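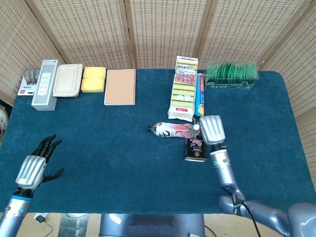 ## Fewer Episodes, Better Kept

Institutions that gather examples for learning systems tend to report a single figure. The Flinen collection, to which our laboratory contributed through August, stands at 3648 episodes, and that is the number most often quoted in its favor. It is the wrong number to lead with.

A model trained on demonstrations learns the habits of the people who gave them. If a bottle always lies in the same place, pointing the same way, the thousandth recording of it adds very little. Wanting Hou reviewed 887 of our own episodes and judged that around 60 percent could be removed without loss. Her finding was not welcome, but it deserves to be acted upon.

Household goods are a sound choice of material. A sponge, a notebook and a tin can ask different things of a hand – and a careful operator will approach each of them differently. That variety is wasted when the layout of the table is treated as an afterthought.

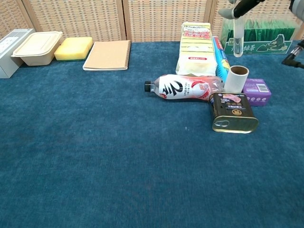

*Tabletop task with household goods and a test tube.*

The Ladell and Brarach groups should therefore agree on three measures: a written record of each layout, a limit on repeats, and the keeping of failed attempts. Zoriana Kobzar has argued that the last would slow collection. It would, and the schedule should be extended to allow for it.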